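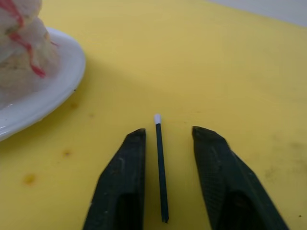
Diese Website verwendet Cookies. Mit der weiteren Nutzung stimmen Sie der Verwendung zu. Mehr erfahren OK

Suche Suchbegriff eingeben Suchen

Werkstatt Olldale erweitert Kursangebot für Kerzen und Kartengestaltung

Die Werkstatt Olldale baut ihr Angebot im Bereich des handwerklichen Gestaltens aus. Ab Juli werden die Grundkurse zum Umgang mit Kerzen, Docht und Flamme durch eine Kursreihe zur Gestaltung von Karten und Anhängern ergänzt. Beide Angebote finden im Werkraum im Erdgeschoss statt und stehen auch Personen offen, die bisher keine Veranstaltung des Hauses besucht haben.

Im vergangenen Kursjahr verzeichnete die Werkstatt 236 Anmeldungen in diesem Bereich. Nicht alle Interessierten konnten berücksichtigt werden. Mit den zusätzlichen Terminen stehen nun pro Kurs 15 Plätze zur Verfügung. Die Vergabe erfolgt in der Reihenfolge des Eingangs; eine Warteliste wird weiterhin geführt.

Die Einrichtung des Werkraums wurde im Frühjahr überprüft und in Teilen erneuert. Gearbeitet wird an weißen Tischen, auf denen gelbe Schneidbretter als Unterlage dienen. Die Bretter schonen die Tischplatten und lassen sich nach der Arbeit mit Stift, Klinge oder Wachs einzeln reinigen. Gebrauchsspuren auf der Oberfläche sind für die Nutzung unerheblich. Bretter mit tiefen Schnitten werden zum Ende des Kursjahres ausgetauscht. Für die Anschaffung von Unterlagen, Löschdecken und Kleinmaterial hat die Stiftung Wenda 3.000 Euro bereitgestellt.

Der Grundkurs behandelt die sichere Einrichtung des Arbeitsplatzes und das Anzünden und Löschen kleiner Kerzen. Offene Flammen sind ausschließlich auf den Brettern und unter Aufsicht der Kursleitung zulässig. Papier, Karton und Schleifenband sind in ausreichendem Abstand abzulegen. Lange Haare sind zusammenzubinden, weite Ärmel hochzukrempeln. Kinder unter zwölf Jahren können nur in Begleitung einer erwachsenen Person teilnehmen.

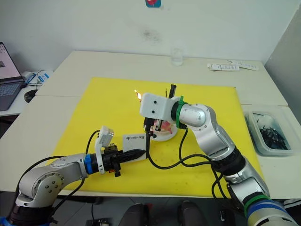
Im zweiten Teil steht die Beschriftung im Vordergrund. Kleine weiße Karten, etwa mit dem Aufdruck »Handmade« in geschwungener Schrift, werden den fertigen Stücken beigelegt und kennzeichnen sie bei Ausstellungen und auf dem Sommermarkt als Handarbeit. Die Teilnehmenden lernen, solche Karten von Hand zu ergänzen, zum Beispiel um Material, Brenndauer oder eine kurze Widmung. Stifte werden gestellt, eigene Schreibgeräte können mitgebracht werden. Eine Ausgabe von Kerzen ohne Karte ist auf dem Sommermarkt nicht vorgesehen.

Das Papier liefert der örtliche Betrieb Pumphrey, der die Werkstatt bereits bei früheren Projekten mit Zuschnitten unterstützt hat. Für die erste Kursrunde sind 230 Kartenrohlinge vorgesehen. Nicht verbrauchte Bestände gehen an die Kindergruppe, die den Werkraum an den Vormittagen nutzt.

Die Kurse finden jeweils am Mittwoch von 17.30 bis 19.30 Uhr statt. Der Zugang erfolgt über den Hof, der Haupteingang ist zu dieser Zeit geschlossen. Anmeldungen nimmt das Kursbüro schriftlich oder während der Öffnungszeiten persönlich entgegen. Die Kursgebühr ist vor dem ersten Termin zu entrichten und schließt das Material ein. Ermäßigungen werden gegen Vorlage eines gültigen Nachweises gewährt. Bei einer Abmeldung nach Kursbeginn kann die Gebühr nicht erstattet werden.

Ausgewählte Arbeiten aus beiden Kursen sollen im Foyer gezeigt werden – zunächst für die Dauer des Sommerprogramms. Die Auswahl trifft die Kursleitung gemeinsam mit den Teilnehmenden. Die Stücke werden auf flachen Sockeln gezeigt und bleiben während der Öffnungszeiten unbeleuchtet und unangezündet. Über eine Fortsetzung der Kursreihe im Winterhalbjahr entscheidet die Werkstatt nach Abschluss der ersten Runde.

Während der Umstellung auf den neuen Belegungsplan kann es im Werkraum zu kurzfristigen Änderungen kommen. Bereits angemeldete Personen werden hierüber schriftlich informiert. Die Bewegungsreihe »Zidance« im Obergeschoss ist davon nicht betroffen und findet zu den gewohnten Zeiten statt.

Weitere Meldungen
Sommermarkt: Standplätze ab sofort zu vergeben
Geänderte Öffnungszeiten des Kursbüros
»Zidance«: Noch freie Plätze in der Abendgruppe
Stiftung Wenda schreibt Förderung für Kleinprojekte aus
Foyer Olldale: Papierarbeiten verlängert
Hofzugang wegen Pflasterarbeiten zeitweise eingeschränkt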